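Sun 22 June

Grurnow bench, strip pick-up, first full day on the new wrist bracket.

Started at 8 with the bracket that came back from Pradau. Bolt pattern matches the flange this time. Torqued everything to the sheet, ran the joint limits slowly with the e-stop in hand, no rubbing on the cable run. Re-did the hand-eye calibration twice. First result was poor, second was fine, and the only thing I changed was tightening the target in its clamp. Note for whoever does it next: check the clamp before blaming the solver.

Goal for this block is 1000 kept episodes of the thin flexible stock, mixed start poses, before we retrain. We stood at 288 this morning. The current policy does well on rigid parts and badly on anything that bends, and the Akyol set we trained on has nearly nothing bendy in it. More of the same won't help, so the plan is close-range wrist views with the strip standing upright, and as much variety in approach angle as the operator can stand.

Settings used all day:
Grip force at the low setting, one step up from minimum.
Teleop scaling at half.
Wrist view at the usual resolution, exposure locked. Auto exposure was pumping every time the arm shaded the wall and the frames either side of contact were useless.
Gripper command and measured opening both logged. Last week only the command went in, so those episodes can't be used for the force head.

Morning run went slowly. Most of the lost time was resets. Standing the strip back up by hand takes longer than the episode does, and I kept bumping it while reaching past the arm. Tried letting the arm do its own reset from a scripted pose and it worked well enough to leave on for a while, but the start poses came out too alike. Went back to hand resets and shuffled the approach instead.
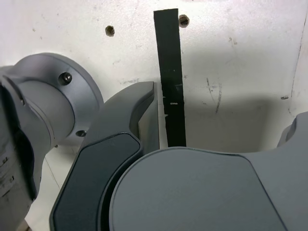

The wrist view doesn't get all of the strip once the hand is in close. The gripper body takes up a lot of the lower right and hides the bottom end, so the model has to work from the upper length and whatever the side view gives it. I thought about moving the mount outboard to open that up. Decided against it for now. Anything we change there splits the dataset in two, and the deployed cell will have the same blind spot anyway. Better that the examples have it as well.

Contrast is good, dark strip on pale wall. Probably too good. I'd like at least 100 episodes with a grey backing sheet up before we call this block finished, and another lot with the overheads off and only the side lamp on. The old holes in the wall can stay. A clean panel would be one more thing the model could get lazy about, and Hovis has worse walls than ours.

Labelling rules, so we're consistent:
Success is the strip held between the pads, clear of its starting place and steady until the operator ends the episode.
If it slips and is caught again without letting go, keep it and tag as slip.
If it folds over under the finger, that's a fail even if it ends up gripped. Keep those too, tagged fold.
Operator pauses longer than a few seconds get trimmed at the start only, never in the middle.
Bumped during reset, bin it.

Had an argument with myself over the fold ones. They look like successes to the scoring script, as it only checks gripper opening at the end. I've turned off auto-scoring for this task and will go through by hand until somebody writes a better check. Strip angle from the side view might do it.

One fault after lunch. The recorder dropped frames in 6 episodes in a row, all while the backup job was copying to the same drive. Moved the backup to overnight. Those six are in the rejected folder with a note and shouldn't be pulled back in, the timestamps are off as well as the frames missing.

Fingers feel fine, no play after a day of it. Pads should be wiped down with a damp cloth at the end of every session, they pick up black dust and I don't know yet what that does to the grip. Write it on the sheet if you've done it.

To do:
Grey backing sheet, cut to size and find a way to hold it that isn't tape.
Spare strips from the Hovis batch, mixed widths if they've got them.
Ask Pradau for a second bracket so we aren't stuck if this one cracks.
Fix the episode counter, it still includes binned ones.
Write up the side view angle check.

Retrain can't start before the backing sheet episodes are in. The November demo uses the same stock, so I'd sooner be a week late on this than go in with a set that's all one background. Left the arm parked high with the brakes on and the controller off at the wall.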